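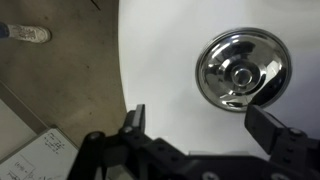

To: members-announce
Subject: Re: Proposed changes to the interlibrary loan period

Colleagues,

The Lending Office has received a number of replies to the notice sent in May. The message quoted below raises most of the points made in the others, and we are answering it on the full list with the sender's permission.

> The branch libraries at Serra and Naretti have read the proposal to
> shorten the standard loan period from six weeks to four. We understand
> the wish to move popular titles along more quickly. Our concern is with
> the courier. A volume sent from Skaklow can spend two weeks in transit
> in each direction, and it is not clear to us whether those days are
> counted against the reader.
>
> We would also like to know whether local history items and bound
> newspapers are covered by the new rule. Many of our requests are for
> this kind of material, and four weeks is not long enough for a reader
> who can visit only on certain afternoons.
>
> Finally, who is to bear the cost of a second shipment if a renewal is
> refused and the reader has to ask again?

We take these questions in turn.

Transit time. The loan period begins on the day the borrowing library records the item as received and ends on the day it is handed to the courier for return. Days in transit are not counted in either direction. The wording in section 2 of the draft was unclear and has been corrected.

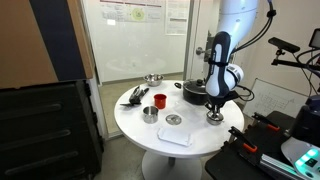

Libraries that still record arrivals on paper slips should enter the date in the shared system by 5 p.m. on the day of receipt. An item with no arrival date will be treated as received three days after the lending library shipped it, and reminders will be sent on that basis.

Local history and newspapers. These remain at six weeks, with one renewal. The same applies to maps, printed music and any item marked for use in the reading room only. Microfilm is lent for four weeks, as at present. The Korkano depository sets its own terms for material printed before 1582, and requests for such items should go directly to its reading room desk.

Renewals. A renewal may be refused only when another reader has placed a hold. If it is refused and the same reader asks for the item again within 200 days, the lending library will pay for the second shipment. Branches should write "repeat request" in the notes field so that no charge is raised.

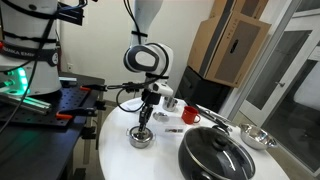

Two arms, a work table and orange-handled clamps.

Several members asked how many loans would be affected. Last year 163 items sent between member libraries were kept past the fourth week, and most of these were in the local history group, to which the shorter period will not apply.

The corrected draft will be placed in the members' folder together with a revised request form. Existing stocks of the old form may be used up. Comments on the wording should be sent to the Lending Office address and not to this list. Branches wishing to keep the six-week period for other types of material should name the type and state how often it is requested.

Lending Office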